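Parham in the rain, and 481 stairs

March 24, 2022

I have been home from Parham long enough to do two loads of laundry and I still can't stop talking about it, so you get to hear it too! If you missed the last post, I'd been planning this walk since November, when I found an old trail leaflet in the back of a library book and decided on the spot that I was going.

The walk starts behind the Van Acker bakery (get the seeded roll, get two) and goes up the old quarry stairs to the ridge. There are 481 of them. The leaflet says so and there is a little painted number on the last one, which made me laugh out loud because I was so out of breath. It rained the whole way up, that fine sideways kind that gets in at your collar, and I loved every minute of it.

At the top the trees open out and you get the whole valley, or you would on a clear day. I got fog, and a church bell somewhere underneath me, and a pair of ravens having a long argument. The high point is 1,571 feet. I sat on my rain jacket and ate the second roll and felt like the queen of the county. 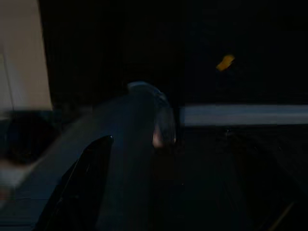
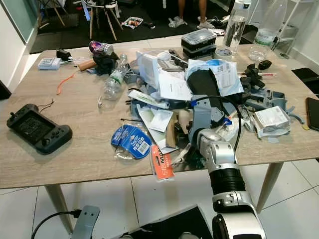
Coming down is where I got a bit lost. The leaflet shows the path forking at a stone wall, and there is a wall, but there are three forks! I took the middle one and ended up in somebody's sheep field, went back, took the left one, and came out by the creek a good way below the footbridge. It added an hour and I'd do it again, because the creek path is the prettiest part of the whole thing. Moss on everything, and the first little yellow flowers just coming up between the rocks.

Elura is the next village along and I'd planned to catch the bus there. I missed it, so I had soup in the pub instead (leek and potato, huge bowl, $6) and waited for the next one with my socks on the radiator.

A few notes if you want to go: the stairs are slippery, so wear real boots. Parking by the bakery is free but it fills up early. Bring cash for the bus. And take the left fork at the wall, even if the middle one looks friendlier.

I'm already looking at the longer loop that carries on past Elura to the reservoir. My boots should be dry by then.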